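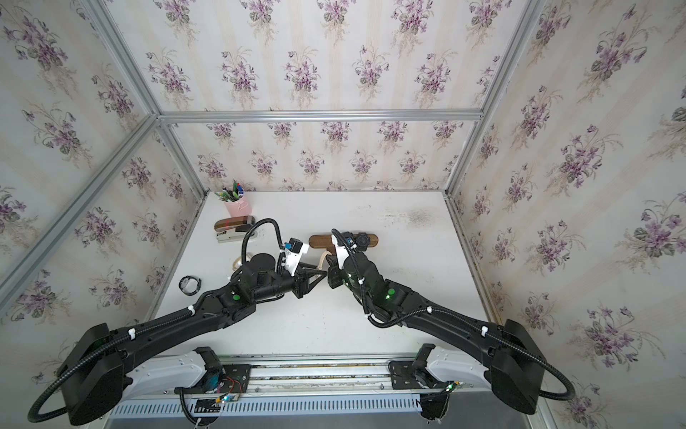
Two black arms, left and right, with their green lights on.

Lorna Espiritu has hung wallpaper in Drulwood for 24 years, and when I call her at eight in the morning she is already mixing paste. She asks me to wait. I hear the brush go around in the bucket for a good while, then the water.

"Now you can ask," she says.

I wanted first to know if people still buy wallpaper. She says that they stopped, and then they came back. In the years when every customer wanted gray paint, she took work in a shop that sold floor tiles, and she did not like it. "With tiles the people choose with their head. With wallpaper they come and tell you about the bedroom of their aunt."

Flowers are what they ask for most. Violets, small roses, sometimes a fern. The big modern patterns she hangs too, but she finds them harder to live with, and she has taken down several of them for the same customers who bought them. A repeating bouquet, in her opinion, becomes quiet after one week and you stop to see it.
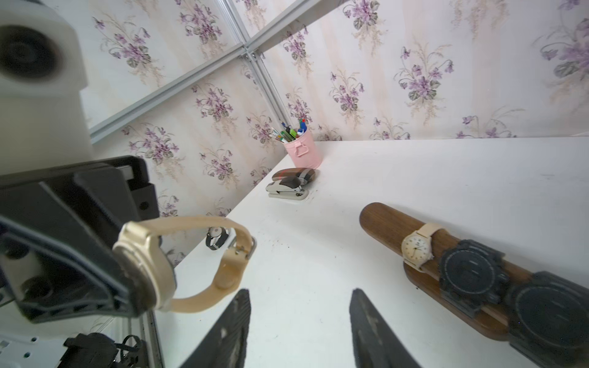
Violets on pale cream paper, behind a white tabletop.

The pattern is also where the money goes. A paper with a long repeat makes much waste at the top and bottom of each strip, and customers who calculated only the area of the wall are surprised by the bill. Last September she had a client who ordered two rolls too few, and the factory had already changed to a new print batch. The difference of color was very small. "In the shop you cannot see it. On the wall, at four in the afternoon, you see only this."

She learned from Kimutai Rotich, who had a workshop on the road to Messina and who made her cut lining paper for two months before she could touch a printed roll. She still has his shears. He told her to begin always behind the door, where the last strip meets the first and the pattern will not match. Most houses, she says, have such a place, and she knows hers very well.

I asked what she thinks of the self-adhesive kind. There was a pause. She said that for a rented room it is good, and that her niece Lovely has it in her kitchen. Then she told me about steaming, because she has an old house waiting in Vutmont where the hall has 53 strips of paper over older paper, and the plaster under it is probably weak.

"If it comes down with the paper, then I call the plasterer and I go home," she says. "I will know it by noon."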